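Switching the veggie garden to drip

I put off changing the watering over to drip for years, mostly because the old sprinkler still worked and I could move it around with my foot while holding a coffee. Then the July bill came in and I sat down and read it properly for once.

The back garden has 2 raised beds and a long strip along the fence where the tomatoes and beans go. The sprinkler was wetting all of that plus the path, the shed wall and a fair bit of the neighbour's driveway.

I ordered a Drosa kit, which came with 60 metres of brown poly line and a bag of 100 emitters. The instructions were one folded sheet in tiny grey print. I gave up on it and laid everything out on the lawn in the shape of the garden.

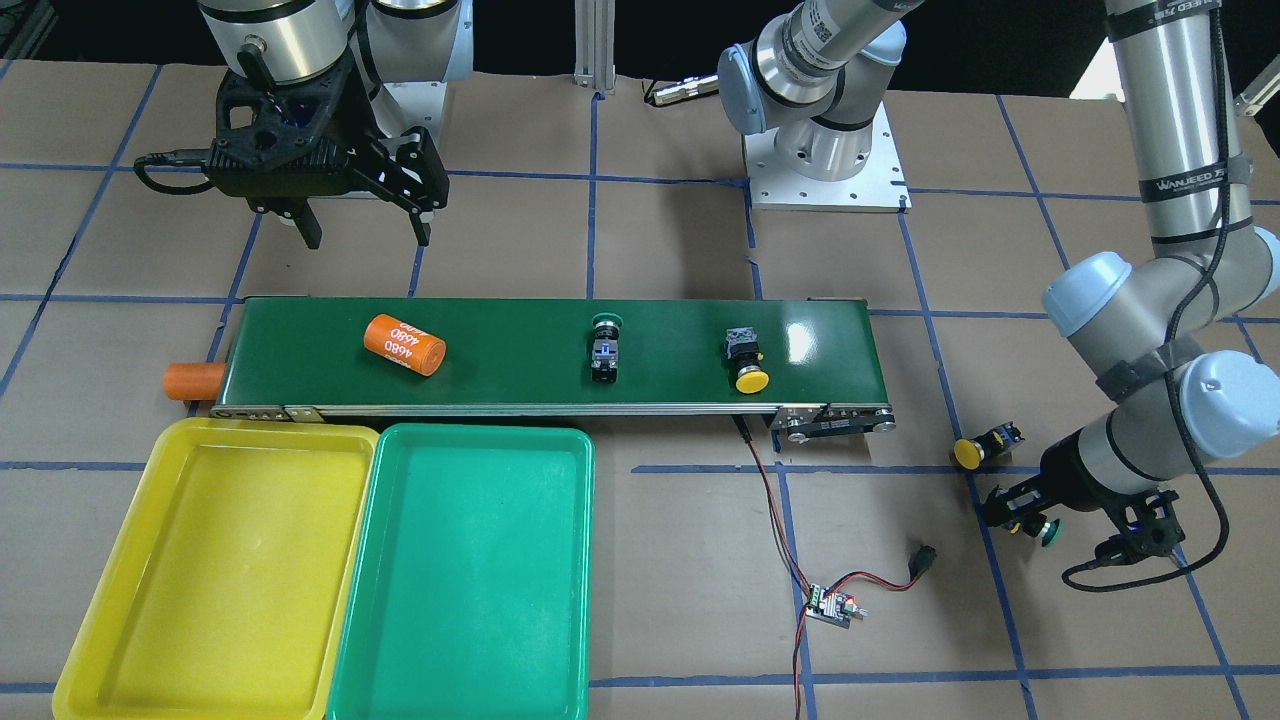

2 min read

Leave the line in the sun for an hour before you try to bend it. I did the first bed straight out of the box and kinked it in three places. The second bed went in without any trouble.

The emitters push in by hand once the hole is punched, but my thumbs were sore by lunch. I'd wear gloves next time. I also bought a cheap Gravero timer for the tap, set for 5:30 in the morning - the dial is stiff and the colour coding makes no sense, but it holds its settings.

All up it cost me roughly $200, counting a pressure reducer I didn't know I needed and had to go back to the shops for. The fence strip still has to be done. I've got enough line left for it, and the mulch is sitting in bags beside the shed.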